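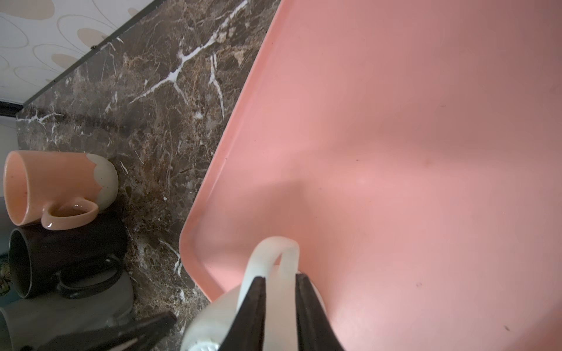
Fig. 1. The gripper with the white cup at the edge of the pink tray. Peach, brown and gray mugs on the marble counter.

The Mug Problem: What a Robot Arm Changed in One Break Room

Project report, Work and Technology seminar
Submitted January 13, 2018

1. Why mugs

When our group picked "automation at a workplace" as a topic, we had factories in mind. We wrote to several and learned a lot about how factories answer email from students. Kendden, which answered, is an office. It rents out desks and meeting rooms, has a staffed kitchen on the ground floor, and since August has had a robot arm there whose job is to move cups between the counter and a tray. The arm was put in by a small firm called Rendley and runs on software named Zendora, a name the kitchen staff use mainly when they are annoyed with it.

Our question was simple enough to fit on the form: what happens to the people who used to do this work? We expected a sad story or a sales pitch, and had drafted the introduction to both.

2. How we did it

We made four visits to the kitchen, two before lunch and two in the late afternoon, when the mugs come home. We watched, took notes, and talked to the kitchen staff, the front desk and anyone who came in for coffee and looked willing. Talks ran about 2 minutes on average, which is how long a person can stand next to a coffee machine before it becomes a meeting. We promised not to use names. Several people then asked us to use theirs, and we still haven't.

3. The job before

The way staff told it, collecting mugs was never anybody's job. It was the thing you did on the way to your job. Whoever was on kitchen duty did a round, loaded a tray, carried it to the washing area, and came back to find more mugs. It was dull and hard on the wrists, and it had one good side, which came up in nearly every talk: you walked through the building. You heard who was leaving and who had a new baby, and which meeting room smelled. One worker described the mug round as the only part of the day when she knew more than the managers did.

4. The job now

The arm has a camera near its wrist and a gripper with black fingers. It takes cups by the handle, as in Fig. 1. Handles are where the trouble lives. A mug handle can be thick, thin, round, square or pointing at the wall, and people buy their own mugs with no thought at all for the gripper. Kendden asked tenants to switch to a standard white cup. The tenants read the request, we are told, and kept their mugs.

So a new task has appeared. The staff call it "setting the table for the robot." Before the arm starts on a batch, somebody brings the mugs to the counter and turns any that have handles facing the wrong way. After it finishes, somebody checks the tray. We asked whether this took less time than just putting the mugs on the tray. The answer was a long look.

To be fair to Rendley, the arm does not get bored, and we did, by the second visit. It also doesn't mind the late afternoon rush, and staff with sore wrists said they were glad to lift less. One of them had been against it at first and now says good morning to it. She asked us to write that down as sarcasm. We are not sure that it was.

5. What changed for people

Hours stayed the same. No one lost a job, which the building manager told us early and often. What moved was the shape of the day. The mug round is gone from the schedule, and tenants are supposed to bring their own cups to the kitchen. Some do. The rest leave them on windowsills, where they are collected by the same people as before, only now it's a favor.

We think that is our main finding. The work that got automated was the part that was easy to see, cup to tray. Fetching, turning and checking are still done by hand, but they don't appear on the new schedule, so they don't count as kitchen time. Two of the staff raised this with the manager in the fall. They were told the schedule would be looked at. It was being looked at during our last visit too.

There is also a matter of skill. Staff have learned to clear a fault, restart the software and guess from the sound of the motor that a grip is about to go wrong. None of this is in their job description or their pay. When we brought it up, the manager said it was "more of a knack." The software support person, who does the same thing by phone, has a title.

The front desk had a different complaint: visitors. People come in to watch the arm, film it and leave without renting a desk.

6. A comparison that didn't work out

We had planned to compare Kendden with Moynihan, an office building across town that still does everything by hand. We got as far as the lobby. They told us their mugs were confidential, or possibly that their kitchen was; the door was closing. This section was supposed to be a third of the report.

7. Limits

Four visits is not many. We saw no mornings before opening, when staff say the arm behaves worst, and we had no access to time sheets, so everything here about hours comes from what people told us. We also got in the way. On one visit the batch ran late, partly from our standing where the tray goes.

8. What we would suggest

Put the turning and checking on the schedule, under a name other than "misc." Pay for the fault clearing, or at least train everyone in it, as right now it falls to whoever happens to be good at it. Bring back some version of the walk through the building. The staff missed it more than we expected, and two tenants told us they did too.

We would also like a later group to go back after a year and ask about the mugs on the windowsills. Our notes and the question sheet are in the seminar folder, filed under K.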